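Notebook home | Entries | Fittings | Water | Search

October 6, 2021

Irrigation manifold, east beds. Third go at the leak log.

Read the meter at Tremska before the valves were opened and again after the overnight hold. 1,353 litres on the first reading, 2,000 on the second with all beds shut off. Nothing should have moved. So the loss is upstream of the beds, or one of the branch valves is passing when closed.

Isolated the branches in turn. Left and middle held. The right one dropped 22 kPa over the hold, which I'd call a fail. Pulled it apart on the bench. Seat is scored and there was grit in the body, same grey silt we had in April after the tank was cleaned. Rinsed it, put it back, still passing. Binned it.

Replacement is a Drevum valve out of the spares drawer. Thread is a bit tight but it went on with new tape. Don't use the old roll on the shelf, it tears. The Szénási couplings are fine to reuse if the O-ring isn't flattened - check with a fingernail before doing up the nut. Hand tight and then a quarter turn. Whoever did the last one used a wrench on it and the nut has a hairline crack.

Filter upstream was half blocked. Cleaned it. It should be done monthly and the sheet shows no entry since winter.

Layout I want for the rebuild is a straight run with a union either side of the valve group, so the lot can come out without cutting pipe. 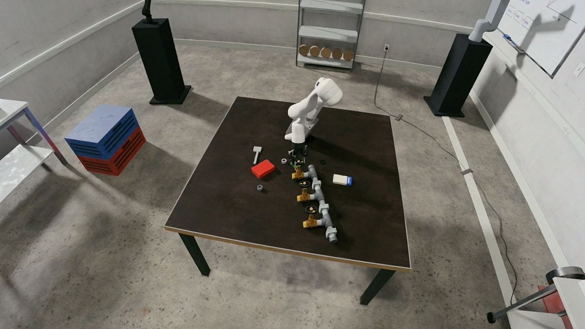 Irrigation notebook - kept by the workshop technician, Irnden site

Three valves off one side, a union at each end of the run and one in the middle. An elbow at one end, and a cap at the other that can come off for flushing. 

Still to do: order two couplings (part 696 in our list), flush the line from the tank end, repeat the overnight hold with the new valve in. If the meter still moves, dig up the joint by the shed.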